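From: Margit
To: nurnwood-league-talk
Date: January 11, 2020
Subject: Re: [nurnwood-league-talk] Protest fees and the new tribunal rules

Hi all,

Sorry for the slow reply, I've been away at my sister's and her internet is hopeless. I've now read the draft rules twice (all 19 pages!) and I wanted to pick up on this bit from the last message:

> I don't see what the fuss is over. A club that really believes
> the result was wrong will find the money. Under the old fee
> we had protests over throw-ins and the colour of somebody's
> socks, and the tribunal was sitting till ten at night. Put it up
> to 2,000 and you'll only get the serious ones. The bigger leagues
> all charge something like that and their clubs cope.

I agree about the socks. I was there for the socks. But the old fee was 200 dollars, and going from that to 2,000 in one jump is a lot to swallow when you're a club like ours. Our whole bank balance at the last meeting was 1,475. So if a referee's report gets one of our players banned by mistake in April, we can't protest, full stop, however serious it is. Brotuvik can, because they've got the clubhouse bar. I don't think anyone set out to write it that way, but that's how it will play out on the ground.

What I'd like to see is the fee staying where it is, with the tribunal able to make a club pay the extra costs if the protest was plainly a waste of everybody's time. You'd still scare off the sock people. And if the protest is upheld, the club should get its money back within a fixed number of days. The draft says "in due course", and I've waited on "in due course" before with this league.

The other thing is who sits on the tribunal. The draft says three members "with legal or equivalent experience" and I'd love to know what equivalent means. I've got nothing against lawyers, my neighbour is one and she's a gem, but I'd feel better if at least one of the three had refereed or coached in the last few years. We had that hearing over the Chávez Park abandonment where half the evening went on explaining what a drop ball was! Lovely people, very patient, and they'd clearly never stood on a touchline in July. Has anybody asked the referees' group if they'd put names forward?
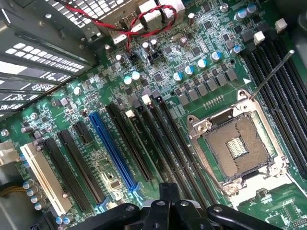 Clause 14 has me a bit worried as well, the one that lets the tribunal go ahead with two members if the third can't make it. Two people can split down the middle, and then the draft gives the chair a casting vote, so really it's one person deciding whether some kid misses the finals. It's a bit like that motherboard with all the slots there and no processor in the socket: the rules have a nice big space for a proper three-person panel and then let you run the thing without filling it. I'd sooner put the hearing back a week. If it has to be quick, couldn't we keep a reserve list and ring round?

I also couldn't find anything on written reasons. After the Breltari Cup business we got a one-line email saying the protest was dismissed, and I still don't know which of our points they didn't like. Half a page would do. It would help the next club decide whether to bother, too, so you might get fewer protests out of it anyway.

Could whoever is collecting comments let me know if they want these as a proper submission, or is a post on the list enough? I'm happy to type it up more politely. Also, my copy jumps from clause 21 to clause 23, is that just me?

Cheers,
Margit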